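Introduction to Robot Manipulation
Lab Handout 5: Pick and Place in Simulation
March 2023
Instructor: Darren Wragg
Lab assistant: Cyril Hebden

Read this handout before you come to the lab. Handouts 1 to 4 covered frames, forward kinematics, inverse kinematics and the gripper interface. This one puts them together in a single task. You will work in pairs, in the Fenora simulator, on the machines in the Cheetham lab. The same pairs as last time, unless you have spoken to Cyril.

1. The task

A small yellow cube lies on a pale surface within reach of a simulated arm with a two-finger gripper. A round plate lies next to it. Your program has to find the cube, grasp it, lift it, carry it over the plate, and set it down inside the rim. The arm then returns to its home pose with the gripper open.

The starting position and angle of the cube change from one episode to the next. The plate moves too, though less. Do not hard-code either one. A program that only works on the default layout will get no credit for the placement part.

2. What you are given

The starter folder is called Karham. It contains:

— the scene files
— a motion module with move_to_pose, move_linear, open_gripper and close_gripper
— a vision module that returns a color picture and a depth map from each camera
— a logger, which you should leave switched on

The motion module does its own inverse kinematics. If it cannot find a solution it returns False and the arm stays where it is. Check the return value every time. Last October half the class ignored it, and their programs went on to close the gripper on nothing.

3. Finding the cube

Start with the view from above. The cube is a different color from the cloth, so a threshold in HSV is enough to separate it. Convert from RGB first; thresholds in RGB are harder to tune and break as soon as the light changes.

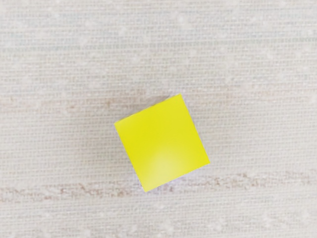
Figure 1. The cube from above, turned relative to the image axes.

The glare on the top face is the usual source of trouble. Pixels there are washed out and have low saturation, so a tight saturation limit leaves a hole in the mask. You can loosen the limit, or keep it tight and fill the hole afterward. Either is fine. Say in your report which one you did.

Once you have a mask, keep the largest connected region and throw out the rest. Then fit a rotated rectangle to it. The center of the rectangle gives you the grasp position in pixels, and its angle gives you the direction for the fingers. Use the depth map and the camera matrix from Handout 2 to turn pixels into a point in the camera frame, then transform that point into the base frame.

Two points about the angle. First, a square looks the same every quarter turn, so there is more than one correct answer. Pick the one that turns the wrist least. Second, the rectangle fit can jump by a quarter turn between one picture and the next. Take the angle once, before the arm moves, and store it.

If any of a side face gets into your mask, the center will shift a little. For this cube the shift is small enough to ignore when the camera is straight above. It is not small when the camera is tilted, so don't estimate the grasp point from a side view.

4. The grasp

Move to a pose above the cube with the fingers open and the wrist turned to the stored angle. From there go straight down with move_linear. Using move_to_pose for the descent is a common mistake: the planner is free to take a curved path, and a finger may hit the cube on the way.

Stop when the fingertips are below the middle of the cube and still clear of the surface. Close the gripper. Read the finger width after closing. If the width is close to zero, you missed. If it is close to the width of the cube, you probably have it. Lift straight up and read the width again before going on.

Write this as a small state machine with one function per state:

SEARCH — take a picture, find the cube
APPROACH — move above it
DESCEND — straight line down
GRASP — close, read width
LIFT — straight line up, read width again
CARRY — move above the plate
PLACE — lower, open
RETREAT — straight up, then home

Each function returns the name of the next state. A failed check in GRASP or LIFT goes back to SEARCH with the gripper open. After 5 failed tries in the same episode, stop and write the failure to the log.

5. Carrying and placing

Find the plate before you grasp the cube. With the cube in the gripper, the arm can hide a good part of the plate from some cameras, and an ellipse fitted to what's left will be off.

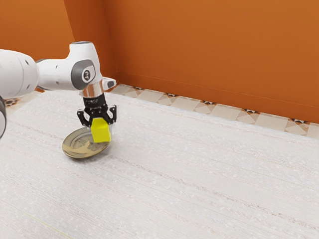 Choose a carry height that clears the rim with the cube hanging below the fingers. Students tend to work out the clearance from the fingertips and forget that the cube may stick out below them. Measure from the bottom of the cube. If you stored the height of the fingertips above the surface at the moment of the grasp, you already have the number you need: that is how far the cube reaches below the tips.

When you lower the cube, aim for the middle of the plate. The inner part of a plate is not at the same height as the table, and it is not always flat. Read the depth at the point where you plan to put the cube down and use that for the final height. Open the gripper slowly. A fast release can push the cube sideways if one finger lets go before the other.

The simulator's contact model is only fair. If the cube shakes between the fingers, lower the closing force before you try anything else. The default value of 200 in the settings file is higher than this cube needs.

6. Choosing a camera

You have several views and you won't need all of them. The overhead view is best for the first estimate. The side view is best for checking heights and for finding out why something went wrong. The view close to the gripper is good for small corrections at the end, but it shows only a small area and the plate rarely fits in it.

When you debug, save a side view at every change of state. Go through the saved pictures in order and compare them with the log. In most failed runs the state machine was in the right state and the pose was wrong by a fixed amount, and that points to the camera transform. 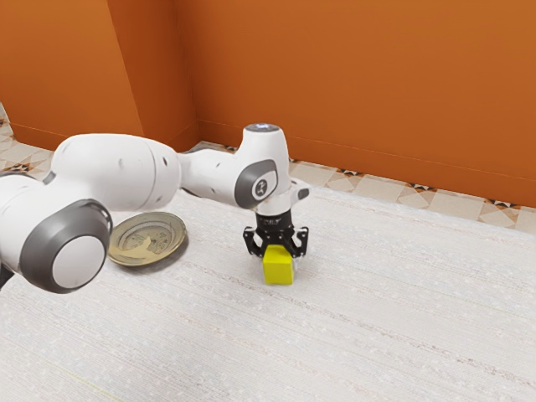 Cyril Hebden adds that pairs who ask him for help should bring the log and the saved views from at least one failed run. He would also like everyone to print the target pose next to the pose the arm reached. Most of the questions he got on Handout 4 could have been answered from those two lines, he says, and he will ask for them before he looks at any code.

7. Changing the textures

The last part of the lab tests how well your vision code holds up. The scene files include several sets of surfaces and plates. In some sets the plate is plain, and in others it has a printed or painted pattern. Run your program on at least three sets without changing any settings between them.

Patterned plates cause two kinds of error. An edge detector picks up painted rings as well as the rim, so the circle you fit may be one of the inner ones. Cracks and dark lines can also break up the outline.

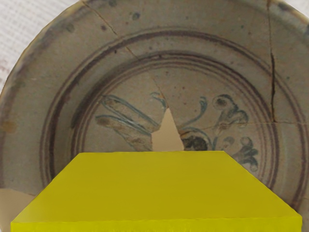 Remember too that a texture is only color laid over a shape. A gap drawn on a plate does not have to be a gap in the geometry, and the depth map will tell you which it is. If your placement point falls on a dark mark in the color picture, look at the depth there before you move the point somewhere else.

For the rim, fit to the depth edge first and use the color edge only to refine it. If you do it the other way around, expect poor results on the painted sets.

8. Runs and scoring

The test script is called Motlow. It starts 16 episodes with different layouts and writes one line for each. The random seed is 1,378 for all pairs, so your results can be compared with everyone else's. Please don't edit the seed. You may use any seed you like while developing.

An episode counts as a success if the cube is resting inside the rim, the gripper is open, and the arm is back home. A cube leaning on the rim counts as a failure. So does a cube that was pushed onto the plate without being lifted.

9. What to hand in

— your code, in one folder that runs from the test script without changes
— the log from the full test
— a report of two pages at most

In the report, describe your color threshold and how you chose it, how you handled the quarter-turn problem, and how you set the carry height. Include one failed episode with saved views and explain what went wrong. If you had no failures on the test seed, take one from development. A table of success by texture set is required — a sentence saying that it mostly worked will be sent back.

Both names go on the first page. Note who wrote which states.

10. Before the next lab

Read the section on visual servoing in the course notes, up to the end of the image Jacobian. Handout 6 uses the same scene, but the cube will be moved once after the arm has started its approach. Keep your state machine tidy, as you will be adding to it.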